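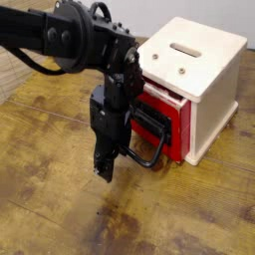 By the end of a shift it was the wrists that went first, according to one of the checkers at Dedesel, and anyone on drawers for a full week asked to be put on something else for the next. The remark was recorded in a staff survey carried out in February, before the company decided to automate the drawer check on its small cabinet line.

Dedesel, Bellen, 7/18/19 — Dedesel has completed the first stage of Grakska, a programme to move the repeated opening and closing of drawers from hand to robot arm at its Bellen works. Three arms are now in use on the final inspection benches. The control software and the gripper settings were supplied by Kakakhel under a service agreement which also covers training and call-out.

The cabinets in question are small wooden units fitted with a single drawer and a metal pull handle. Every unit is checked before packing. The check confirms that the drawer runs freely, that it stops where it should, that the handle is firmly fixed and that the drawer closes again without catching on the top panel. Until this year all of it was done by hand, with the checker seated at the bench and the unit turned to face them.

Under the new arrangement the arm approaches from above with the gripper pointing down. It takes hold of the handle, draws the drawer out to a set distance, holds it, and returns it. The force needed to move the drawer is logged throughout. A drawer that needs more force than the limit is sent back for adjustment, and so is one that needs too little, a sign that the runners have been set too wide.

The dangling type of handle caused the most difficulty during setting up. A rigid knob is always in the same position relative to the drawer front. A U-shaped pull is not, and it can swing when touched. The gripper fingertips were changed for a slimmer pattern, and the approach was slowed over the final part of the movement so that the handle is not knocked before it is held. Units with the white body and red drawer were used for much of this work, the colour difference making the drawer edge easy to find.

Benches have been kept as they were. The existing wooden tops are worn and stained from years of use, and replacing them was considered and then dropped from the programme, as the marks did not affect the arm's positioning. Cable routing and arm mounting were altered after the first trials to give more room for loading from the front.

Changes to jobs

Seven people work on final inspection at Bellen. All seven remain on the section, and no posts have been removed as part of Grakska. The content of the work has changed as follows.

Loading and unloading of cabinets is still done by hand. One person looks after each arm during a shift, places the units, and clears any that have been rejected. Surface finish, paint faults and screw heads are still checked by eye. Dedesel has no plans to automate this part of the inspection.

Rejected units now go to an adjustment bench next to the line, where the force log is shown on a screen. Checkers carry out the adjustment themselves. Previously a faulty unit was labelled and returned to assembly, often with only a short note such as "stiff", and could wait there until the following shift. Staff who take on adjustment work have been moved to a higher pay band.

Rotation has also been introduced. Nobody is assigned to the same position for two shifts running.

Some concerns raised by staff have not been fully settled. The pace of the line is one. Checkers asked that the arm should not set the speed at which units have to be loaded, and the arms now wait for a hand signal at the bench before each cycle. This costs a certain amount of output. Noise at the adjustment bench is another, and screens are to be fitted there later in the year. A further request, that force logs should not be used to compare one person's work with another's, has been agreed in writing.

Trial results

The acceptance trial was run on 404 cabinets taken from normal production. Each was checked by hand and then by arm, with the hand result kept back until both were complete. The two results differed on three units. All of these had been passed by hand and rejected by the arm for high force near the end of travel, and on inspection each was found to have a runner slightly out of line.

Dedesel notes that the trial covered one cabinet size only. Taller units with more than one drawer are not included in the first stage, and will continue to be checked by hand until a suitable approach path has been worked out for the lower drawers, where clearance between the gripper and the bench is limited.

Next stage

The second stage of Grakska will deal with the multi-drawer units and with a recessed handle that the present fingertips cannot grip. Work on the recessed handle has begun at Kakakhel. Staff from final inspection will take part in the bench trials and will be paid at their normal shift rate for the time.

Notes to editors

Dedesel makes small wooden cabinets and storage units at Bellen.

Kakakhel supplies control software and gripping equipment for light assembly and inspection work.

Grakska is the internal name of the programme and is not a product for sale.

Press enquiries should be sent to the Dedesel press office at the Bellen works. Visits to the inspection section can be arranged outside shift change — safety footwear is required on the shop floor.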